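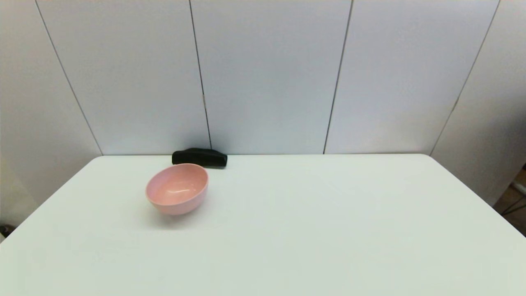 News from the Clurken bench: 530 and counting

We've had a cracking month at the bench, and I've been itching to write it up properly. Those of you who get this newsletter for the field-trip reports will have to bear with me, because this one is all about teaching a robot to pick things up and put them down again, and I think it's some of the most enjoyable work we have ever done here!

The short version: the Clurken set now holds 530 finished demonstrations. When the June issue went out we had 130, and a fair few of those were later thrown away (more on that below). Each demonstration is one complete go at one small task, with a person guiding the arm from start to finish while the cameras and the joint readings are saved side by side. The learning system never sees a rulebook. It sees people doing the job, again and again, with the bowl in a new spot each time, and it has to work out what they have in common.

Why a bowl?

Several readers wrote in to ask why we start with something as plain as a bowl on a white table. Fair question! A bowl is a lovely thing to learn on. It has a thin rim you can pinch, it has an inside and an outside, and it looks different from every side once it's tilted even a little. If you grip it too low the fingers slide up the curve. If you come in too steeply you press it into the table. So there is a lot going on in a task that any toddler could manage, and the mistakes are easy to spot when you play them back.

The pink one has become our favourite. It stands out well against the white, and the glossy finish gives the cameras a bit of a challenge, as the highlight on the inside wall shifts about depending on where you look from. We were tempted to swap it for something dull, and Magdy Kettani talked us out of it. His view is that kitchens are full of shiny things and the system may as well meet one early. I've come round to that completely.

The pale panels round the table have made a big difference too. Our first attempts were done in the open room, with people walking past and the light changing all afternoon. The system got very good at mornings. Now the background stays much the same from one take to the next, and we can bring the clutter back in later, a bit at a time, when we choose to.

How a session runs

We work in pairs, in stints of an hour, with one person driving and one setting out. The setter-out places the bowl, calls "ready", and steps back. The driver makes the attempt. Then the setter-out marks it as good, poor or void, and moves things for the next one. It sounds dull written down, but there's a rhythm to it, and a decent pair can get through a surprising number before the kettle goes on.

Positions come from a printed sheet. We used to let people put the bowl wherever they fancied, and when Raghda Kassab plotted the results she found that practically everything was in one patch near the middle, with the bowl the right way up and facing the same way. People are tidy! The sheet forces us out to the corners and right up towards the back wall, where there's less room for the fingers to get round behind. Those back-row placements are the ones everybody groans at, and they're also the ones that have helped the most.

We also changed the starting pose. Every take used to begin with the arm parked in the same place, and the first thing the system learned was a beautiful smooth swoop from that place and no other. Move the arm a hand's width to one side and it was lost. Now the driver begins from a different pose each time, some high, some low, some off to one side with the fingers already part-way down.

The view from the wrist

If I had to pick one thing that has cheered me most this month, it would be the wrist camera. The camera at head height gives you the layout of the table, and you can plan a whole movement from it, but as soon as the arm comes across, it can block its own work. The wrist view carries on where that leaves off. Both fingers are in shot, so the system can see the gap between them and what is, or isn't, in that gap.

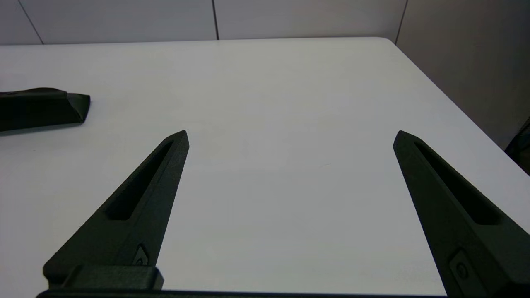 It's the tips that matter most. Drivers soon learn to judge a grasp by where the two tips sit on either side of the rim, and we hoped the learning system would pick up on the same cue. Going by the early results from Zulla (our name for the model we train on the Clurken set) it has made a good start. It slows down in the last bit of the approach, which none of us ever told it to do. We do it, so it does it.

There is a catch with having fingers as dark as ours. When a dark object is on the table as well, the two can blend together in the wrist view, and Zulla has once or twice treated a stray part as though it were already in its grip. So we're now recording plenty of takes with dark things lying about that are not the target. The driver simply ignores them and goes for whatever the sheet says. Raghda calls these the "leave it alone" takes, and we have 307 of them on the list to do before the autumn break. It's slow going but I'm finding them oddly satisfying.

What we threw away

I promised to come back to this. Early on we kept everything, even the fumbled ones, on the grounds that more must be better. Then Magdy sat down and watched the whole lot through in one go, bless him, and came back with a page of notes. In a good many takes the driver had paused halfway to think, or to chat, and Zulla had faithfully learned to pause halfway too. It would travel to a point above the table and hang there, as if it were trying to remember what it had come in for.

We cut those takes and trained again, and most of the hanging about went away. The fumbles were a different matter. Where the driver had missed the rim, backed off and tried again neatly, we kept the take, and I'm very glad we did. Those recoveries are precious. A system that has only ever seen perfect grasps has no idea what to do after a bad one, and bad ones come along sooner or later.

So the rule at the bench now goes like this. If you slip, carry on and put it right at a normal pace. If you need to think, do it before you start. If someone asks you a question, finish the take first, then answer. (Apologies to anyone who has been met with a stony silence on their way past. We do like visitors!)

What's next

The target for the full set is 2730 demonstrations, split between bowls, cups and what the sheet calls "soft lumps", which have turned out to be much trickier than I expected. A hard rim either is or isn't between the fingers. Something that squashes can be half held, and you only find out when you lift. Maeng, our sister bench on the upper floor, has been trying a gentler closing speed for these and has kindly passed on the settings, so we'll be borrowing those from next week.

We're also moving our notes over to Stustia, so that each take's marks, position sheet and comments sit together. If you've driven for us before, your old initials will still work. Please do write a comment when you mark something as poor, even if it's just "rim slipped" or "too fast". I spent an evening trying to guess what a past me had meant by a lone question mark, and I never did find out.

New drivers are very welcome and you don't need any background at all. Some of our smoothest takes came from people who had never touched the controls before that morning. Allow yourself a practice half-hour that doesn't count, bring a jumper as the room is chilly early on, and put your name on the sheet by the door. The nine o'clock slots go first, but there's usually space after lunch.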